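Mobile Interfaces, week 3: launchers, skins and why your phone feels slow

OK, so last week we got through lock screens, and I promised I'd get to launchers. A launcher is the app that draws your home screen. That's it! Swap it out and the phone feels brand new, even though the system underneath hasn't changed a bit.

We'll use Tanui as our main case (it's the skin that ships on the Holberg phones in the lab drawer). Version 10 moved the app list into a side panel, and people hated it. I kind of liked it, but I have big hands. The Flarkidia launcher kept the old grid and let you set the animation speed, and I'd like you to try both before Thursday.

Set the animations to 50 percent and open the same app a few times. It feels quicker, right? The loading work is the same, you're just waiting less on the transition.
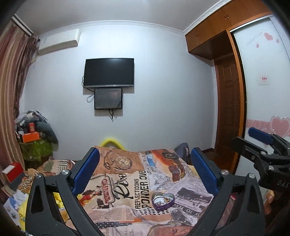

Touch targets are the part I get most worked up about. Plenty of skins put the back button in a far corner, where your thumb has to stretch, and then make it tiny. Think of a finger pad, like the two blue ones facing each other across the bed: it's a surface with some width to it, and your fingertip is the same, so a target has to allow for the whole pad landing on it.

For next time, read the Plarnutstead chapter on gesture navigation and bring one screen that annoys you.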